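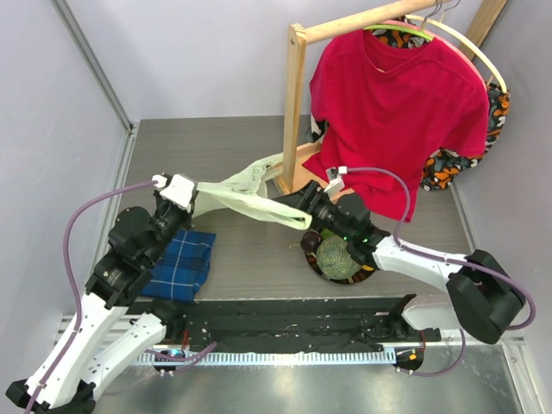 A pale green translucent bag held between two robot arms over a grey wood-grain tabletop.

Stelldale companion book traces the drowned village to Baltic folk tales

December – Vallberg Press will publish The Bell Under Stelldale, a full-length companion to the television mystery serial Stelldale, next month. The book is written by Jaanus Mockus and has a foreword by Liesl Aebischer, who edited the serial's second series.

Stelldale ran for three series and followed a land surveyor sent to map a valley that her own records said had been flooded. Viewers have long argued over the ending, in which the church bell rings from the reservoir and the surveyor answers to another woman's name.

Mockus argues that the answer lies in a group of stories about sunken churches, and in one in particular, The Ferryman's Debt, which the scriptwriter Heino Kütt heard from his grandmother. In that tale a village is taken by the water in 1817 and has to be counted again by a stranger before its people can leave. The same year is carved over the door of the inn in the opening episode.

"I had taken the date for set dressing," said Mockus. "Then Heino lent me his notebooks and it was on the first page, underlined."

The book runs to two parts. The first goes through the serial episode by episode and contains full spoilers, including for the feature-length special Doltdale. The second prints the folk tales themselves, in new translations by Aivar Navickas, with notes on how each was used or changed. A chapter on the music includes an interview with the composer Dong-geon Heo about the bell recordings.

Readers who have not finished the serial are advised to begin with the second part.

A signed hardback edition of 993 numbered copies will be sold through the Kazlauskienė bookshop, which will also host a reading by Mockus and Kütt at 7 pm on publication day. Entry is free but places must be booked at the shop. The paperback and e-book will be on general sale from the same day.

Review copies and interviews with the author are available on request from the Vallberg Press publicity desk.

ENDS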